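Setting a White Tabletop for Everyday Use: Plates, Marks and Clearance

539 shares | 17 comments
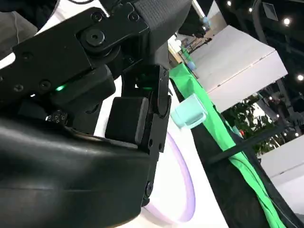 A white table used for meals every day takes three kinds of damage: abrasion from the undersides of plates, staining from liquids left standing, and dulling from the wrong cleaner. All three are slow. A surface that looks fine in April can look gray by the end of the year, and by then the gloss is usually gone for good. The notes that follow apply to painted, coated and laminated tops. Oiled or waxed wood needs different treatment and is not covered.

Check the foot ring first

Turn each plate over and run a fingertip around the foot ring, the raised circle the plate stands on. On most stoneware and some porcelain this ring is left unglazed. If it feels like fine sandpaper, it will act like fine sandpaper. A thin gray arc on a white top is often the first sign.

To smooth a rough ring:

Wet the ring and a piece of 400-grit wet-or-dry paper. Lay the paper flat on a sheet of glass or a smooth tile. Set the plate on it right side up and turn it with light, even pressure, 30 turns in one direction. Rinse, dry and check again. Repeat with 600-grit if any drag remains. Keep everything wet throughout, as dry ceramic dust should not be inhaled. Do not sand the glaze itself, and do not use this method on a plate with a hairline crack.

Plastic and melamine plates have a softer foot and rarely mark a hard top by themselves. They do pick up grit, and the grit does the scratching. Wipe the underside before setting them down.

Pale glazes and pastel plates

Pink, lavender and other light colors show metal marks more than mid-tones do. The gray lines left by knives and forks are usually metal deposited on the glaze. A paste of baking soda and water removes light ones. For heavier marks use a cream cleaner sold for ceramic cooktops, applied with a damp cloth in small circles, then wash the plate normally. Test on the underside first. Melamine should get the baking soda only, and very little rubbing.

Tea and tomato stains on melamine respond to an overnight soak in warm water with a spoonful of oxygen bleach powder. Chlorine bleach roughens the surface and the next stain goes in deeper.

Spacing

Allow 24 inches of table edge per person, measured from plate center to plate center. Set the plate rim one inch in from the edge of the table. Closer than that and a sleeve will catch it. Much farther in and people pull the plate toward them, dragging the foot ring over the same few inches at every meal - the worn patch in front of a regular seat comes from this.

Lift plates to move them. Put a felt or cork mat under anything that has to be turned, such as a serving dish.

Daily cleaning

1. Brush or vacuum crumbs off dry. Wiping them wet turns salt and sugar into an abrasive paste.
2. Wipe with a cloth wrung out in warm water and a few drops of dish soap.
3. Wipe again with plain water. Soap film is the usual cause of a white top that looks yellow in evening light.
4. Dry with a flat-weave cotton cloth.

Melamine foam erasers take off nearly any mark, including the gloss. Keep them for a single stubborn spot and stop as soon as it lifts. I used one across a whole Lehner table once, and the dull area was visible from the doorway until the top was replaced.

Gray arcs and rings

Ceramic marks on a hard coated top are often deposits, the same as cutlery marks on a plate. Try a soft pencil eraser, then a dab of baking soda paste left for 10 minutes. If a fingernail still catches on the line after cleaning, it is a scratch. Paste will not help, and filler sticks rarely match white well enough to be worth the trouble.

Mats and covers

Clear vinyl covers trap moisture at the edges and can bond to a painted top in a warm room. Lift the cover and dry underneath once a week. Woven mats let air through but pass liquid as well. Cork is the best compromise under hot plates: a 1/8 inch sheet is enough for a dinner plate, though not for a pan from the oven.

The felt-backed rounds from Kemomico stay flat and wash without curling. The Wakport ones I tried shed lint and were returned.

Storage

Stack plates of the same diameter, no more than eight high, with a paper towel or a felt circle between them if the foot rings are still rough. An unglazed ring will scratch the plate below it just as it scratches a table - check the center of the second plate down for a faint circle. Store the pale ones at the top of the stack.

3849 views | 17 comments | Share | Print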